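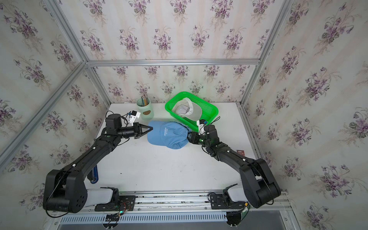
Paper Gardens: What Floral Wallpaper Does to a Small Room
Project report, Interior Design and Colour, second semester
Tomoyo Aoki and Burgi Kälin

Why we picked this

We both grew up in houses with flowers on the walls, and we both swore we'd never live with them again. Then we spent a weekend at the Clekstead open house and fell completely for the upstairs bedrooms (violets, roses, a wild one with quinces!). So our question was a simple one: how does the size of a printed repeat change the way a small room feels to the people sitting in it?

What we did

We borrowed a box room on Cirby Street and hung 3 papers there, one after the other, each left up for 10 days. The first was a tiny sprig, the second a medium bouquet on cream, and the third an enormous peony trail that we loved from the minute it came out of the tube. We asked 19 people to sit in the room with a cup of tea and then tell us how big they thought it was, and whether they'd want to stay longer.

Hanging was harder than we expected. Our plumb line was off by a few millimetres on the first wall, and with a striped ground the error shows right at the corner. We re-hung that drop twice. Soaking time matters too — the cheaper paper stretched if we left the paste on past 4 minutes.

What people told us

The sprig made the room feel bigger for nearly everyone, but hardly anyone remembered it afterwards. The peonies did the opposite. People guessed the room much too small and then wouldn't leave! The medium bouquet was the favourite for sleeping in, and several visitors said the cream ground made the grey afternoon light warmer.

Pattern on every wall was the part that split our visitors. Some called it cosy, and others started looking for the door.

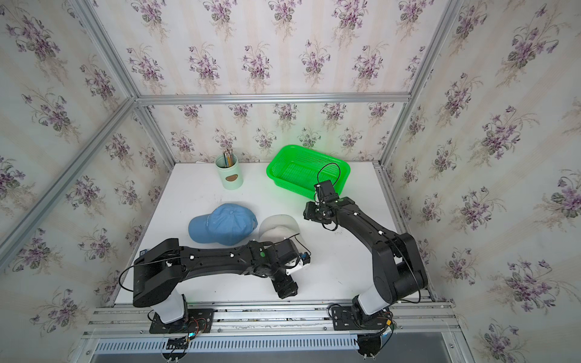
Sinéad Moynihan thought we should have tried a single papered wall as well, and wrote on our draft that three sides of flowers and one of plain paint would be a fairer test than flowers all round. We agree, and we'd love to run it in January when the room is free again.

Still to do

Colour-match the skirting to the violet leaves, and repeat the tea sessions after dark with the lamp on.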